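Drelton cell 2, ticket 853
Status: monitoring
Component: expansion card handling, tower to parts fixture
Controller software: Indbridge, August build

Reported fault
Card pick stops on lateral force limit. The tower lies on its side with the panel off, and the fault is logged with the gripper over the expansion slots at the rear of the case. Drive caddy, RAM and CPU routines unaffected. Error code 70 each time, program halted, gripper left closed.
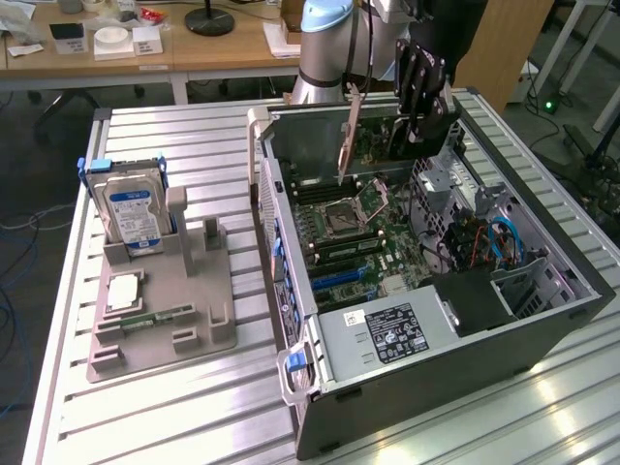

Checks carried out
1. Gripper finger bolts checked for torque. No movement.
2. Force sensor zeroed with the arm clear of the tower. Offset within limits.
3. Tower position taught again from the rear corner of the case. Stored value 1,186, measured value differed by 16 counts. Corrected.
4. Fixture plate position checked against the Moodley drawing. The plate had turned slightly on the table rails. Clamps slackened, plate squared, clamps tightened.

Step 4 matters because the card slot is on the edge of the plate nearest the tower, and the fingers have little room beside the chassis when a card is standing in it. 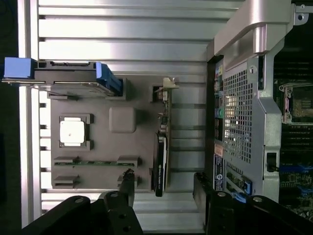
The approach path was changed to come in higher and drop straight down over the bracket end. Speed over the last part of the move is now halved. The old path is kept in the Josia folder as a fallback and should not be run with the plate in its present position.

Still open
Cause of the plate movement not found. Suspect the T-nuts. Check clamp marks at each shift change and add the readings to this ticket. Do not re-teach the tower before the plate has been checked.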